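About Us

Stotel repairs and resells small kitchen appliances. We started at one rented bench in November and now have 2 workshops, Pledari and Minja. Most of what comes in is toaster ovens, coffee makers and hand mixers.

Every item is cleaned, checked for worn cords and run before it goes on the shelf. Last year we put 1,483 appliances back on sale. We have room for 2,000.

Toaster ovens take the most bench time. Timers stick, dials slip and the printing wears off the panel.
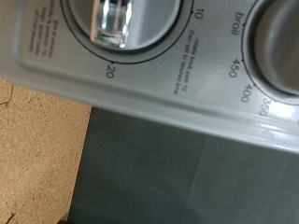

We keep the original knobs wherever we can and test the timer at 10 and 20 minutes. On models that say to rotate the knob past 10 before setting the time, we copy that line onto the tag. The dial is checked at 350, 400, 450 and broil.

Drop-offs are taken at Pledari. Parts are sold at Minja.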